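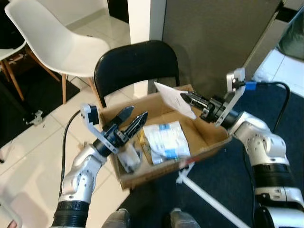

Open carton on the carpet, paper held in the right gripper, left gripper open over the small clear bag.

Sun 7 September

Spent the afternoon on section 4 of the handling rules, the part on mixed cartons. The old text covered rigid parts in trays and said almost nothing about bags or paper. Yutong Wei has been asking for a rewrite since the Plavside review, and I had run out of reasons to put it off.

Decisions so far, to be argued over tomorrow:

4.1 Flaps are folded outward before any arm enters the carton. A flap standing upright hides the near wall from the head camera, and the planner treats what it can't see as free space. The old wording was "flaps open," which people read three different ways.

4.2 Loose paper comes out first. A sheet lying over a bag changes the grasp estimate for the bag, and a sheet dragged along under a bag tears. The paper goes to a fixed spot outside the work area and is logged like any other item. Konilley wanted it logged as packing waste. I disagree, as it may be the only record of what should be in the carton.

4.3 While one arm holds paper, the other may wait above the contents with its fingers open, but may not close on anything until the paper is clear of the carton wall. This costs time. I went through the log for the last batch, 374 picks, and found 9 double grasps, all of them with both arms inside the walls at once. I would rather have the slower cycle.

4.4 Grip force on clear bags. Left blank. The present limit was set on cardboard samples and I don't trust it for film. Ask Nyamweya if they still have the film test sheets from December.

4.5 Cables. Each wrist cable needs enough slack for full reach and must not touch the floor inside the swept area. The first half is easy to check. The second half is checked by eye, and two people gave me two answers on the same arm. Needs a gauge or a simple template. I have written "to be defined" and hate it.

4.6 Floor. Carpet is allowed if the carton can't slide more than the stated tolerance when pushed at one wall. Tile needs a mat. No rule yet for a cell that straddles both.

Also changed the clear zone in section 2. It now includes furniture, which the old version left out. A chair is a fixed obstacle for planning purposes only if it is on the cell map; if it isn't on the map, it gets moved or it gets added. Folding chairs count. I expect a complaint from Arar, where they sit close to the cell to watch the fingers.

The draft stands at 818 words for section 4 alone, against 122 in the old version. Too long for a sheet that has to hang on a wall. The reasons could go into an annex – Yutong will say nobody reads an annex, and I have no numbers either way.

Left for tomorrow: the stop condition for dropped paper, the numbering in section 5 (still follows the old order), and a decision on whether "item" includes the bag or only what is in it. I have used it both ways on the same page.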